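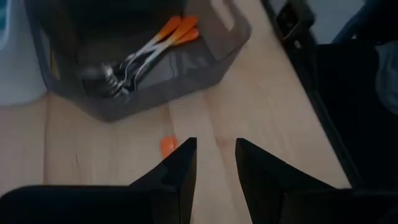

A day at the Makonow gripper workshop

In December I was invited to visit Makonow, a small company which makes arms and grippers for kitchens and canteens. My employer washes dishes for schools, and we want to know if a robot can sort the cutlery after the washing. My chief could not go, so I took the early train with a notebook and too many questions. I write this report for my colleagues, but other people in our trade can perhaps use it also.

Arrival

The building is behind the freight station and has no large sign. I walked past it two times. Gifty Aidoo met me at the door at half past nine and gave me coffee, safety shoes and a visitor card. She is responsible for the testing of grippers, and she stayed with me the whole day, for which I am very thankful.

Before we went in she explained the rule of the house. A visitor may touch everything that has a green sticker. I saw very few green stickers.

The cutlery table

For our company this was the most interesting station. The work is done on a light wooden table, with a grey caddy you can partly see through, and inside it the cutlery with bright orange handles. The metal ends lie pressed together in one corner, and this is where the difficulties begin. The handles overlap at the top side of the caddy, so the arm must find a place to hold one piece without taking its neighbour.

The view from the wrist camera was shown on a large monitor. You see the two black fingers from below, with their slanted points, and between them the table and the things to pick. I had expected that the fingers would hide more. The points do hide something when an object is small and lies close to them: a small orange thing near the front corner of the caddy was partly behind the left finger, and from the wrist view alone I could not say what it was. Gifty told me that for this reason they also compare a second camera, fixed above the table. The operators like the wrist view better for the last centimetres and the upper view for planning.

Three sets of fingers

They compare three sets at the moment. The names are internal, but I was allowed to write them down.

Goris is the pointed one. It goes easily between handles which lie close together, and the operator who tried it in the morning was quick with it. The weak side is the holding. If the handle is taken near its end, the heavy metal part turns down and the piece swings.

Policarpio has wide, flat pads. It holds very well, also with a knife, but it needs space on both sides. In a full caddy it often takes two pieces together or pushes against the wall.

Gristis has a soft skin on the inner side. I found it the most pleasant to operate, because small mistakes are forgiven. The skin wears out, however, and must be changed by hand. I asked for the price of a new skin and received only a smile.

In the test series which I could read, there were 1,888 attempts in total. With Goris, 177 attempts ended with a piece that slipped, and with Policarpio 101. For Gristis the series was not yet finished and stood at 478 attempts, so I do not give a comparison here. I would also be careful with these numbers for our own work, as our handles are steel and thinner.

I try it myself

After lunch (soup and very good bread) I could drive the arm with a hand controller. There were two kinds - one with a small stick for every direction, and one which you move freely in the air. With the sticks I was slow but safe. With the free one I came to the caddy in a few seconds and then pushed it across the table. Gifty put it back without a word. On the fourth attempt I lifted a spoon and was more proud than is normal for an adult.

The delay between my hand and the arm was small, but I noticed it when I turned the wrist. The operators say one gets used to it after a morning.

For our own planning

I think we should send them a box of our own cutlery, mixed and not polished, and ask for a test with Goris and Gristis. Makonow agreed to this in principle. They would like to know the size of our caddies, how full they are on a usual day, and if the pieces come out with the heads up or down. I could not answer the last question, so please can somebody from the washing line write it to me.

The return train leaves at ten past five, and from the workshop it is a walk of twenty minutes. Take the path beside the canal, the main road has no pavement.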